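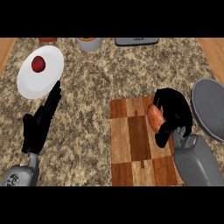
Tobiloba Adeleke

Right, has anyone else given up on growing tomatoes from seed? I sowed 31 in December on the kitchen windowsill (I know, I know, too early!) and they went all leggy and fell over. Tempted to just buy plants this time.

Grater
December is madness unless you've got lights. Mine go in at the end of February and I still get fruit before my brother, who buys his.

Yurt_Mum
Don't agree, sorry. I start mine just after Christmas every year at Flurkusstead and they're fine. You have to bury the stems when you pot on, right up to the first leaves.

Grater
Flurkusstead has a heated greenhouse though, doesn't it? Bit different from a windowsill.

Yurt_Mum
Heated to 6 degrees, hardly the tropics.

Uter
Buy plants. Five from the market cost me less than the compost I wasted on seeds, and I'm off on holiday in spring anyway. Red ones all taste the same to me.

Tobiloba Adeleke
All taste the same?! Uter, please. But I might do half and half, so which seeds would you two pick for a shady back wall?

Grater
None, grow chard there. Tomatoes want the front.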